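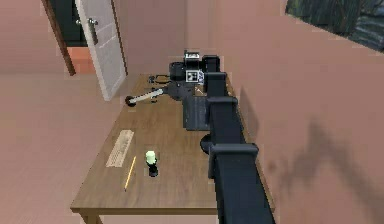

Teaching a robot arm that doesn't exist to pick up a pencil

2022-11-19

I have now spent two weekends driving a simulated arm around a simulated table, and I remain unconvinced that this is teaching anybody anything, least of all the arm.

The setup comes from a project called Wukutano, which Irfan Hashmi has been pushing on me since April. You sit at your own computer and steer the arm with a cheap controller. Every run you do is saved as a demonstration. Collect enough of them and a program is supposed to learn the job from watching you. Irfan's group at Pitholm wants 1274 runs of the same few desk chores. I had given them 71 when I stopped to write this.

My chore was the yellow pencil. Pick it up, carry it toward the back of the table, let go. A child does this without being asked. It took me most of an evening to get a run I wasn't ashamed of, and the trouble is that the bad runs get saved too unless you remember to throw them out. So what is the program learning? My hesitations, mostly. I back up a lot. I swing wide of the little thing with the green top standing near the middle, because I knocked it over early on and got nervous. A person watching me would know that was nerves. I'd bet the program takes it for part of the job.

Irfan says the mistakes wash out with volume. Maybe. Şükran Duman, who used to train people on packing machines at Tuncer, was less polite about it. Her view is that you can't show somebody a task with your hands tied, and that steering with two thumbs and no sense of touch is pretty close to tied. With a real arm you can at least take hold of it and walk it through the motion. I tried that once at an open day in Osley and it felt like teaching. This feels like parking a truck by mail.

To be fair to it - and I'm trying - the arm goes where I send it, and resetting the table takes one key. I got noticeably better after the first 16 runs. But that was me getting better. Whether any of it carries over to a real desk, with a real pencil that rolls, is the thing I keep asking, and so far I get charts back.

I told Irfan I'd go up to 286 and then I want to see it do the pencil without me.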